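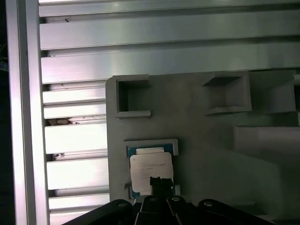
Slotted panel and upright, with the gray fixture plate in place. Note the debris in the grooves.

List: bench-fixtures
Subject: Re: Slot contamination and plate seating, Arrieta bench
From: Patricio Benítez

Jaruwan Siriwan wrote:

> We are getting inconsistent seating of parts in the pocket on the gray
> plate. The same plate on the Kadholm bench gives no trouble. I have
> checked the pocket with a gauge and it is in tolerance, so I suspect
> either the plate is sitting on something or the panel behind it is not
> square to the upright. Questions:
>
> 1. Is there an agreed way to clean the slots without pulling the panel?
> Bouchra used compressed air in August and I would prefer not to
> repeat that.
>
> 2. Does anyone have the drawing for the plate? The number I was given
> is 2437 but the archive has two files under it.
>
> 3. Should the square receptacles be cleaned at the same interval as the
> slots, or only when parts are changed over?
>
> Plate is printed, not machined, if that matters.
>
> Jaruwan

Jaruwan,

Taking these out of order.

On 2. Both files under 2437 are legitimate. The older one has sharp corners on the plate outline and a shallower pocket. The newer one has the rounded upper-left corner, which is what you have, going by the picture. Use the newer file. The older should have been moved to the superseded folder and I will ask Huguette to do that. The receptacle spacing is identical in both, so a spacing check will not tell you which revision you are holding. The corner will.

On 1. No compressed air. On an open profile it moves chips along the groove until they meet something, usually the upright, and they pack there. There is a brownish clump in a groove at left-center in the picture and a smaller smudge lower down, right beside the upright. Neither is large. I can't say from a picture whether either one reaches under the plate. Anything at that end of a groove should be picked out before you draw conclusions about squareness.

The procedure we use at Zesisell, panel left in place:

Remove the plate. Mark the fastener positions first if there is no locating pin. Keep the fasteners with the plate.

Run a nylon pick along each groove from the free end toward the middle, then from the upright toward the middle. Lift the debris out at the middle with the vacuum crevice tool. Do not drag it out past the upright.

Wide ribs first, narrow ones after. The narrow grooves take the thin pick. If you only have the standard pick, grind the tip down; do not force it. A broken tip in a narrow groove is worse than the chip you were after.

Wipe with a lint-free cloth and isopropyl alcohol. Let it flash off before the plate goes back.

Check the back of the plate the same way. Printed plates pick up chips on the underside and hold them, particularly where the infill has been exposed by sanding. If there is an embedded chip, lift it with a blade held flat and look at what is left. A shallow pit is harmless. A raised burr of plastic around the pit is not, and must be shaved level.

Refit and tighten in a cross pattern, two passes. I use 5 N·m on the M6 hardware. Your T-nuts may be the lighter type, in which case go lower and check with whoever bought them.

On 3. The receptacles are a separate matter. They are open at the top, so they collect whatever falls, and the thick walls make the inside corners hard to see under overhead lighting. We empty them at changeover and also every 200 cycles, whichever comes first. Use a cotton swab for the corners. The slots we do every 25 shifts, which in my opinion is more often than required, but it is on the sheet and people do it.

Do not neglect the low bracket around the pocket. Its rim is the part that gets rubbed. If the inside edge of the rim has picked up a shine, compare it against the opposite edge with a feeler gauge. Uneven wear there will give you exactly the symptom you describe, with the pocket floor still in tolerance. Your gauge check would not have caught it if you only measured depth and overall width at the center. Measure the width at both ends.

On squareness. I would leave this until last. Put a machinist's square on the front face of the upright and bring the blade against the wide ribs, one at a time. Do not use the narrow ribs as a reference, as the blade tends to drop into a groove and you get a false reading. If all the wide ribs agree and the plate still sits off, the panel is not at fault. If they disagree progressively from top to bottom, the panel has been clamped with debris behind it, and you will have to pull it after all.

Soledad had a case like this on the Britano bench. The panel was straight, the plate was straight, and the error came from one washer of a different thickness under the plate. It took her most of an afternoon. Check the washers while they are in your hand.

Two requests before you take anything apart:

a) Please note how far the plate moves, if at all, when pushed by hand at the upper-left corner and then at the lower right. Movement at one and none at the other narrows this down considerably.

b) Please measure the raised rectangular block on the right side of the plate, height only, at all four corners of the top face. On the new revision the top face should be parallel to the plate. If it is out, the print warped coming off the bed and no amount of slot cleaning will help. In that case send me the figures and I will have another plate printed here.

The Kadholm bench is not a clean comparison, by the way. Its panel was replaced last year and the plate there is mounted on spacers, so debris in the grooves does not touch it. If you have spare spacers you could try the same arrangement, but remember that it changes the height of everything on the plate by the thickness of the spacer, and the offsets need to be updated to match.

Bouchra, if you still have the note you made in August on which grooves were blown out, please post it to the list. It would be useful to know whether the lower ones were included.

Patricio

--
Patricio Benítez
Fixtures and tooling, Zesisell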